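Search this site
Enter keyword
Go

Keeping a kitchen table in good order
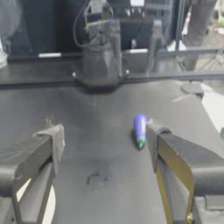 Most tables are spoiled slowly, by small things done every day. A damp cloth left in a heap will mark a surface as surely as a hot pan, and it takes far longer to put right.

Wipe down after each meal with a cloth wrung out hard. Use warm water and a drop of washing-up liquid, then go over it again with plain water and dry it with a tea towel. Soap left behind goes dull and sticky, and people then blame the table.

For dried-on food, lay a warm wet cloth over the spot for 2 minutes and lift it off with a plastic scraper. An old bank card does just as well. Keep scouring pads away from anything varnished.

Crayon comes off most sealed tops with a little bicarbonate of soda on a damp cloth. Rub lightly and try it on the underside first. Felt pen is harder – my neighbour Anil Hegde swears by white toothpaste, and it has worked for me on a pale top but left a faint shadow on an oiled one.

Oiled wood needs feeding. I do ours in May and again before Christmas, using a thin coat put on with a lint-free rag. Leave it for 8 hours, then buff. Two thin coats are better than one thick one, which stays tacky. Lay used oily rags out flat outdoors to dry before they go in the bin, as they can catch fire if left screwed up.

White rings from mugs are usually moisture in the finish. Give them a day or so to fade before you do anything. If the ring is still there, rub a dab of petroleum jelly into it, leave overnight and wipe off in the morning.

Wobbly legs: turn the table over and tighten the bolts a little at a time, going round all four. Check them every 6 months. If a bolt turns without gripping, the insert has worn and will need replacing.

Crumbs in the join of an extending table are best got out with a dry paintbrush. Pull the leaves apart, brush along the runners and rub a candle stub on them before closing up – they will slide much more easily.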